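Collection Practice Notes, February

Revised handling rules for hand-held gripper sessions in homes

The second edition of the Clivar session rules takes effect at the start of next month. It replaces the first edition in full. Teams that are partway through a block of sessions may finish that block under the old text, provided the session log says so on its first line. Blocks opened after the changeover must use the new forms.

The rules apply to demonstrations recorded with hand-held grippers in occupied homes. They do not apply to bench work at the Ovura site, which has its own document, or to sessions with a powered arm. A separate text for powered arms is in draft under Magdolna Simon and will be circulated when the risk section is finished.

Why a second edition

The first edition was written when most sessions were kitchen tasks: plates, cups, drawer handles. Over the past season the task list moved toward bedroom and dressing table work, where the objects are smaller, softer and more likely to be tangled. Dorottya Nyitrai reviewed 1,438 episodes from that period against the first edition and returned 557 of them with at least one query. Most of the queries were clerical. The largest group concerned the start state: the reviewer could not tell from the log which objects were part of the task and which just happened to be nearby. The second largest concerned how an episode was ended.

Few of the queries pointed to poor handling. The operators had generally done sensible work. The old rules had not told them what to write down.

Section 2: Start state

The old rule asked operators to "arrange the objects naturally." This has been withdrawn. Two operators given that instruction will produce two different layouts, and neither can be checked later.

Under the new rule, the operator declares three zones before recording: the pick zone, the place zone and the rest of the surface. The zones need not be marked with tape. A line of plain text in the log is enough, for example "pick: bedspread in front of basket; place: basket." Everything in the pick zone at the start of an episode is presumed to belong to the task unless the log excludes it by name.

Objects already inside a container at the start are listed as preloaded. A half-filled basket is a valid start state and is encouraged, as long as it is declared. Episodes that begin with a container in an undeclared state will be held at review.

Matching items need extra care. If there are two clips of the same shape and color, one in the pick zone and one in the container, the log must give both. The old form had a single line per object type, and reviewers could not tell whether a clip had been moved or had been there from the beginning. The new form has a line per item.

Section 3: Small and flexible items

This section is new. It sorts items into classes by how they behave between the fingers, with no regard to what they are for.

Class A covers rigid items with a clear grip axis, such as most hair clips. Approach along the short axis, close until the pads meet the item, lift straight up, then travel.

Class B covers springy items, including coiled hair ties and claw clips. These store energy when squeezed. Close slowly, stop when the item stops sliding, and do not add force during travel. A coiled tie may be taken across the full ring or by one side of it. Either is acceptable, but the operator must keep to one method for the whole block and name it in the log.

Class C covers limp items, such as fabric bands and straps. Take them near the middle where possible. A trailing end that drags over the surface is allowed. A trailing end that hooks another item and moves it is a disturbance and must be logged.

Class D covers chain and fine jewelry. Tangled chain is handled as one item. The operator does not untangle it by hand between episodes to make the next pick easier, and does not tighten it either. If the tangle changes shape as a result of handling, that is expected and needs no entry. If a chain parts or a clasp opens, stop the session and tell the owner.

Class E covers film and thin clear bags. They shift in light air and are often hard to see in the recording. Close windows and switch off fans before working with Class E items. If a bag moves without being touched, the episode is restarted.

Flat, thin items on a soft surface sit between classes. A bobby pin on a quilted cover can drop into the stitching, where the pads cannot get under it. The rule allows one repositioning nudge with a closed fingertip. A second nudge turns the episode into a recovery episode, which is logged under its own code and is still useful.

Section 4: Two grippers

Two-handed work is permitted where both tools are listed in the log and each has passed its opening check that day. The left tool and the right tool keep their sides for the whole block. They are not swapped between episodes, even to rest a hand.

A tool that is not acting should be held still and clear of the pick zone. It may stay in view. Operators sometimes lower the idle tool onto the surface when they are tired, and on a mattress this tilts everything nearby. Keep it off the bedding while the other tool is closing.

Hand-over from one tool to the other takes place above the place zone or above clear surface. Hand-over above the pick zone is no longer allowed, as dropped items land among the others and the start state is lost.

The thumb and fingers stay on the grip. Bare-hand help during an episode, however brief, ends that episode.

Section 5: Soft surfaces

Beds, daybeds and sofas are now treated as their own surface type. The cover stays as the household keeps it. Operators may smooth it once before the block and not again. Cushions are left where they are unless they block the path of a tool, and any cushion that is moved goes back before the team leaves.

No operator kneels or leans on the mattress during recording. If the reach is too long, bring the task closer to the edge and declare the new zones.

Section 6: Pads and fingers

Pads are wiped before each block and again after any Class D or Class E work. Ribbed pads collect lint and hair in the grooves, and a cloth drawn along the ribs works better than one drawn across them. Check each finger screw for play at the same time. A loose pivot is not to be tightened in the home. Tag the tool, take the spare and send the tagged one to Elīna Sakalauskas.

Senier and Priedītis pads may not be mixed on one tool. They may be used on different tools in the same session if the log names both.

Section 7: Ending an episode

An episode ends when the item is released, the fingers are open and the tool has cleared the rim of the container. The old text ended it at release. Thirteen of the returned episodes showed the item coming back out with the pad after the recording had been marked as a success, which is a small number -- but each one would have taught the wrong thing.

Failed attempts are kept. Operators are reminded that deleting a failed attempt in the field is a breach of the rules, and that a high failure count does not reflect on the person holding the tool.

Section 8: The household

The owner sees the item list before work starts and may remove anything from it without giving a reason. Wall pictures, papers and screens are discussed at the same time, since the cameras take in a good deal more than the work surface. Anything the owner wants kept out of the recording is covered or taken down by the owner, or by the operator with the owner present.

Jewelry is counted in and counted out, and both parties initial the count. The session is not closed until the two counts agree.
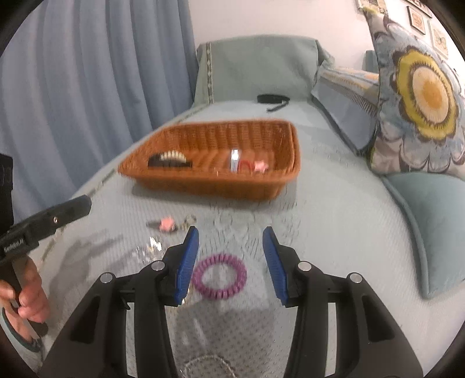 PRACTICE / TABLETOP AND BEDDING TASKS

Small hair items and thin chain on a quilted bedspread, with a woven basket standing beyond them. The purple coiled tie between the fingers is Class B, the star-shaped clip Class A and the tangled silver chain Class D. The clips in the basket go down as preloaded in a log for this start state, including the second pink star, which needs a line of its own.

Comments received

A draft went to all field teams. Eglė Kalniņš asked whether the one-nudge limit in Section 3 could be raised to two for very thin items. It was left at one. The recovery code exists for these cases, and the 1,038 episodes accepted so far under the trial version contain enough recovery entries to show that teams will use it.

Humaira Gilani asked for a clearer rule on items that touch each other at the start. The final text says that touching items are logged as separate items unless they cannot be lifted apart without force. Tangled chain stays one item under either reading.

One team asked to drop the daily opening check for the second tool when only one is in use. This was declined. A tool that has not been checked stays in its case.

Forms and dates

The new log form is in the shared folder under Clivar, second edition. The old form will be rejected at upload once the changeover has passed, except for blocks already open. Printed copies of the class table are available from Dorottya Nyitrai on request, in two sizes; the smaller one fits the lid of the tool case.

Questions on Sections 2 to 5 go to Dorottya Nyitrai, and questions on pads and fingers to Elīna Sakalauskas. Corrections to the text itself should quote the section number and the line.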